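Notebook, bench lamps and tabletop
Jan 8, 2021
Jhair Alvarado

Picking up from the last entry, where I had the lamp sorted on paper and nothing done on the bench.

Went through the candidates for the small table again. The Bolline clamp lamp is out. Its clamp wants a bare table edge, and we don't have one with the rails on both sides and the white panel on top. Cutting a notch in the panel would fix it but I don't want to do that for a lamp. The Flokoven is a nice light but the foot is heavy and square and it takes up the corner where I put my coffee and my screws. So we are back to a plain white lamp with a round base, long tube head, power button on the base with a blue light.

Panel notes. It sits on the larger wood table and leaves a strip of the board showing at the far edge. I was going to trim the strip and decided to leave it. The cord can run over it and off the back, and it's a handy place to stick a label.

Power. The wall outlet is too far away for the lamp cord alone, so a white power strip goes up on the panel at the far right. I don't love having it on the work surface. Tried it on the floor first and kept kicking it — also the floor back there is already full of cables from the other table, and I spent 24 minutes looking for one plug. Somebody please go through that pile before it gets any worse. I have pulled the Bremenano charger and put it in the drawer with the rest.

White on white is hard on the eyes with the lamp at full. Shadows come out soft, which I like, but anything pale gets lost. For small parts I put down a sheet of dark card. Cleaned the panel with dish soap, then with alcohol. The gray mark near the middle has been there since the glue job and I am done fighting it.

Table, lamp base and white surface: 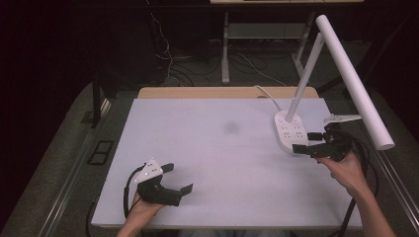
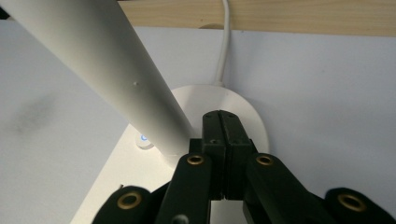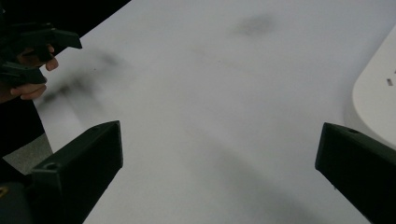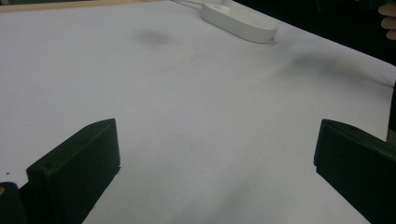

Next is the cord. I want it held down in two places between the strip and the wall. Adhesive clips should do. Pacheco has them in packs of 220, far more than we need, but the small packs were out of stock and the other bench can use the rest. No staples in the board, please.

Lamp bulb: the box gives 2,000 hours. I'm writing the start date on tape under the base so we can see how long we really get. The last one went early, and I had no way to tell how early.

Still open:
— move the power strip off the panel, maybe onto a bracket under the back edge
— dark card cut to size, 4 sheets, store flat
— check whether the panel rocks when you lean on the front right corner. It did in the old spot. If it does, felt under that corner before anything else.
— return the Flokoven, receipt is in the blue folder

Left the Bolline on the shelf by the door if anyone wants it at home.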